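Grirkitz Shared Kitchen — Monthly Walk-Through
Unit 607, June

Marks: OK, FIX, or N/A. Comments go under the item, short is fine.

1. Exits and aisles
Rear door opens fully — OK
Aisle clear to 30 inches or more — FIX
Flour bins from the Kingi order were stacked by the rear door again. Moved during the walk-through. They need a permanent spot.

2. Fire safety
Extinguisher gauge in the green — OK
Extinguisher tag current — OK
Fire blanket on its hook — FIX
Hook is there, blanket is not. Replacement requested from Flastasmont.

3. Counters and open storage
Counters wiped, no cracks or lifting edges — OK
Produce kept off bare surfaces — OK
Mugs hung or shelved — OK
Corn is in the wicker basket. Wicker is allowed for whole, unpeeled or dry items only. Anything cut goes in a lidded tub.
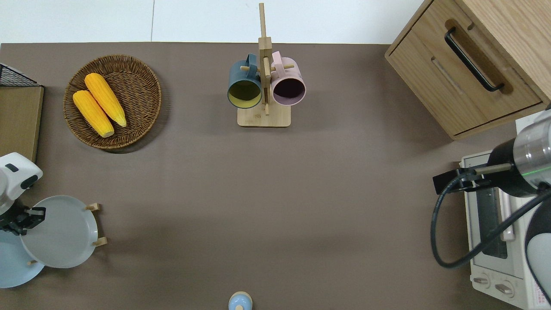
4. Refrigeration
Walk-in at 40°F or below — OK
Reach-in at 40°F or below — OK
Door gaskets clean and sealing — FIX
Reach-in gasket is split at the bottom corner, almost 11 inches long. Holding temperature for now. Check the reading twice a day until it is replaced.
Raw meat on lowest shelf — OK

5. Electrical
Cords free of cuts and tape — OK
Outlets near sinks trip on test — OK
Panel door closed and labeled — FIX
Breaker 16 has no label. It feeds the dish machine.

6. Ovens and dish area
Nothing stored on top of ovens — OK
Dish racks drained and not overloaded — OK
Oven mitts without holes — FIX
Two pairs thrown out. Clornov carries the long cuff type, please order those.

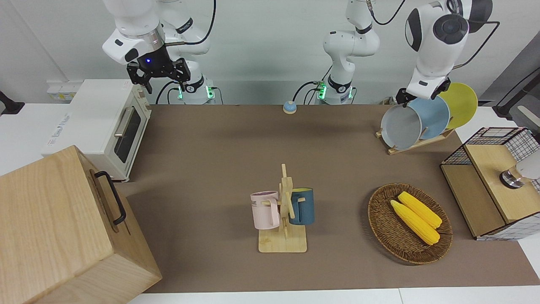

Page 2 of 3

7. Sinks and sanitizer
Hand sink has soap and towels — OK
Test strips in date — OK
Sanitizer bucket labeled — OK
Mop sink faucet drips. Not a safety item, but it has been on the list since spring.

8. Chemicals
Stored below and away from food — OK
Spray bottles labeled — FIX
One bottle of clear liquid, no label. Discarded.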